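Two arm PC teardown, does the wrist camera policy really beat fixed cam only?

Chiamaka Mohammed
Trying to reproduce the Celtby result on desktop teardown. Paper says 74 percent on CPU removal with wrist + fixed views, 56 with fixed only. Our cell is two arms, tower on its side, panel off, parts go to the fixtures.
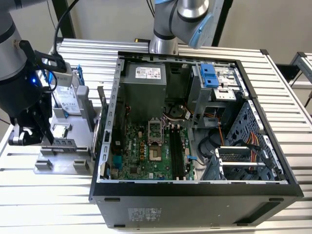 We get nowhere near 74. RAM is fine. CPU pick is the killer, fingers close a hair too high. Same demos, same training lenght. Anyone get their number?

Woltum
Check how they score it. I think they alow 2 retries per part and count it as one try. It's in the appendix, easy to miss.

Bonent
Had this last October. Was glare for us. The heat spreader blows out in the wrist view and the policy loses the edge of the chip. Lock your exposure, then redo the CPU demos only.
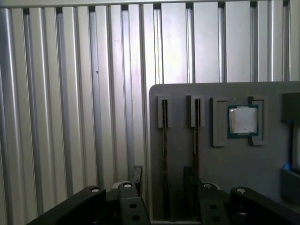
Wrist view, CPU in its fixture, slot holders to the left

Nine new demos got us most of the way. Didn't touch the fixed cam.

Oral
just use suction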